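Running Two Operating Systems on One Laptop: Setup and Measurement
Student project report, Computer Systems Practice
Submitted 29 Mar 2019

1. Purpose

The project compared two ways of running Linux on a laptop that shipped with Windows 10: a second partition with its own boot entry, and a virtual machine inside Windows. Both installs used the same Linux release and the same package list. The measured values were start time, free disk space after setup, and the time needed to compile the Tondus source tree, a small text indexer used in the course labs.

2. Equipment

The test machine was a Notside laptop with 8 GB of memory and a 256 GB solid state drive. Firmware was set to UEFI mode with Secure Boot on. Fast Startup was turned off in Windows before any partition work, as it leaves the Windows volume in a locked state. A full backup was written to an external drive and checked by restoring one folder.
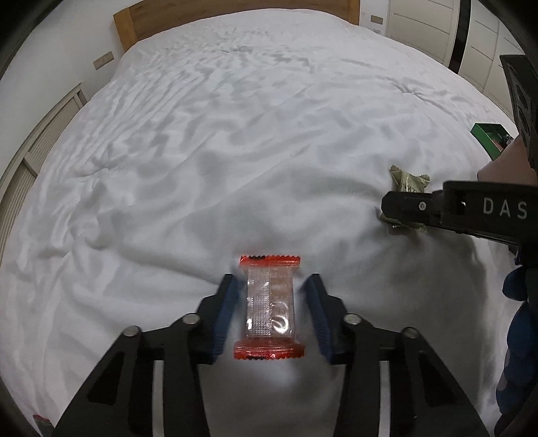
3. Dual boot procedure

The Windows volume was reduced with Disk Management. The tool offered less space than expected – the page file and restore points sat near the end of the volume. Both were disabled, the machine was restarted, and the volume was then reduced by 112 GB. Page file and restore points were turned back on afterward.

The installer was written to a USB stick with Cokum, a disk image writer. The first stick did not appear in the boot menu. Cokum had defaulted to an MBR layout; writing the image again with GPT selected fixed this. The root file system was ext4, with a 2 GB swap partition. The existing EFI system partition was reused and not formatted.

After install the machine went straight to Windows. The boot order was changed in firmware, and the Linux boot loader then listed both systems.

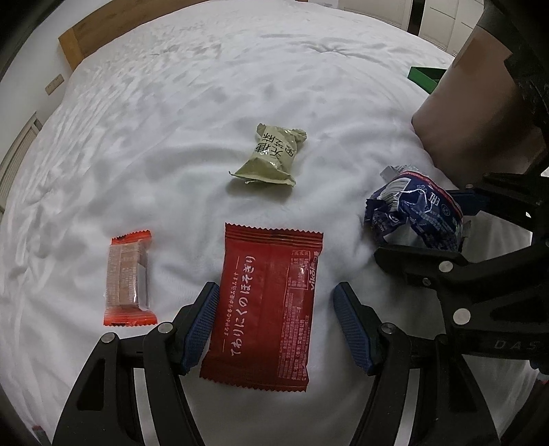 Snack packets on a white duvet.

4. Virtual machine procedure

The virtual machine was given two processor cores, 4 GB of memory, and a fixed-size disk file. Hardware virtualization had to be turned on in firmware first. Guest additions were installed for screen resizing and shared folders. The shared folder was not used for compiling, as early runs there gave uneven times.

5. Results

Each compile was run seven times from a clean tree, and the median was kept. The native install finished in 222 seconds. The virtual machine was slower in every run, but its times were close together. Start time favored the native install if the machine was off, and the virtual machine if Windows was already running. 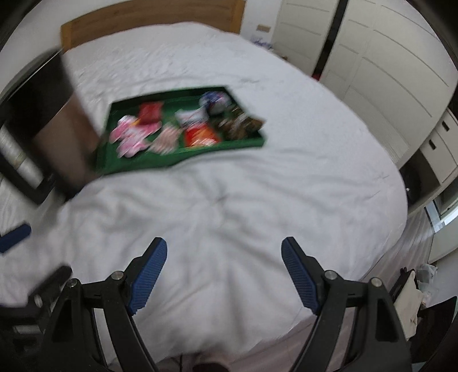 Free space was harder to compare. The partition takes its full size at once whether it is filled or not, and the fixed disk file behaves the same way. A growing disk file would have used less space, but it was left out of the test to keep the number of variables down.

The clock was wrong in Windows after each Linux session. Linux stored UTC in the hardware clock and Windows read it as local time. Setting Linux to use local time removed the error.

6. Limits

Only one laptop was tested. Battery life was not measured. The benchmark script, Sproģis, records wall time only, so processor load and disk wait cannot be separated. Its log file name also failed to display correctly in the Windows console until the code page was changed to UTF-8.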